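Print this release
E-mail this release

Tenants File Group Lawsuit Against Dreditz Over Withheld Deposits

DALTELL, January 31, 2025 -- Former tenants of furnished apartments run by the rental company Dreditz filed a class-action lawsuit in Daltell this morning, saying the company kept their security deposits without giving them the written list of charges their leases promised.

The complaint was filed by the law firm Tuominen for 4 named plaintiffs. It asks the court to let the case go forward for everyone who rented a furnished unit from Dreditz at its Daltell and Furkow buildings and did not get a full deposit back.

According to the complaint, the named plaintiffs each paid a deposit of $2,210 before moving in. Their leases said the money would be returned after move-out, less the cost of any damage, and that any deduction would be explained in writing. The plaintiffs say they received a single-line notice reading "furnishings and cleaning" and no refund.
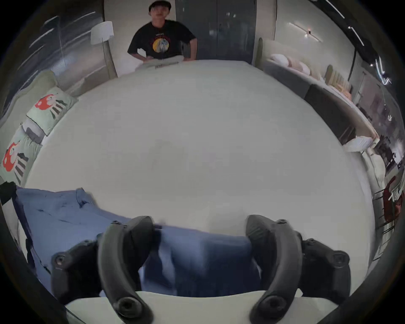
A young person leans on a mattress beside a floor lamp.

The lawsuit makes 3 claims: breach of contract, unjust enrichment, and unfair business practices. It seeks return of the deposits with interest, added damages where the law allows them, and an order requiring Dreditz to itemize deductions in the future.

"A deposit belongs to the tenant until the landlord shows a reason to keep it," said Kauko Rautiainen, the attorney leading the case for Tuominen. "Our clients asked for receipts and repair bills. They were sent the same notice a second time."

Two of the plaintiffs took their disputes to the company's own review office before going to court. The complaint says both requests were closed without a decision, and that later messages went unanswered. Copies of the leases and notices are attached to the filing as exhibits.

Dreditz has not yet filed a response. The claims in the complaint have not been proven, and the court has not ruled on whether the case may proceed as a class action. A first scheduling conference is expected in February.

Former tenants do not need to sign up now to be part of the proposed class. Anyone who rented from Dreditz and has a lease, move-out notice, or letters about a deposit is asked to keep them. Questions may be sent to the Tuominen office in Daltell, marked for the attention of Kauko Rautiainen.

Tuominen represents tenants and consumers in contract and housing cases.

Print | E-mail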